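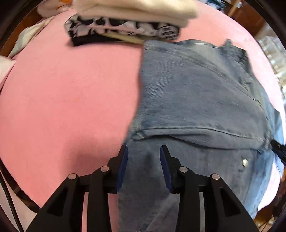

Drormont Robotics Club > Support > Laundry Project > Left jaw slow to close

Reported by Mylene Dela Peña
Status: open, waiting on reporter

Hello Virgilio, and thank you again for sitting up with us over the servo wiring last month. I'm sorry to be back so soon! We're collecting folding runs for the student project, and tonight it's the jeans that are giving us grief. The left jaw closes a beat after the right, so the denim gets pushed along the sheet and we only catch a crease. Out of 60 tries at the back pocket, 9 went wrong in the same way. The knits were fine earlier – lovely, in fact – so I do wonder if it's the heavier cloth.

Tried so far:
- Wiped all four dark-blue pads with a damp cloth and let them dry. No change.
- Nipped up the outer pivot screw on the left arm. A bit better for 8 tries, then back to its old ways.
- Set the closing force to 110 in the Nidov settings page. Worse, so I put it back.

Reply from Virgilio Estrella

Hello Mylene, never a bother. I'd leave the force alone for now and look at the inner screw on that side, the one nearer the jaw. Salinas had the same thing on the other gripper in September and it was done up too tight. Back it off a quarter turn, open and close it by hand, and see whether the two sides meet in the middle. If they do, try the pocket again, coming in from the lower seam – and let me know how you get on, whatever the hour.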